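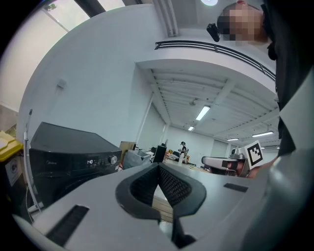
One shopkeeper in Irari told our group that refill customers come back more often than bottle customers, but that they spend less on each visit. That remark set the direction of this report, which examines whether a refill counter for dish soap can cover its own costs in a small town store.

1. Background
The Nelum refill counter opened in November with a loan of 3000 from Madetti. Rent is shared with the store next door.

2. Method
The group reviewed sales records for 7 months and interviewed nine regular customers. Records for the first week were incomplete and were left out.

3. Findings
Monthly sales passed 1000 only in the final two months. Most customers named price as their main reason for refilling - waste came second. Several disliked carrying empty bottles to work.

4. Recommendations
The counter should lend clean bottles against a small deposit and stay open later on weekdays. Supply terms with Howlader should be reviewed before the loan is renewed.

Submitted June 13, 2026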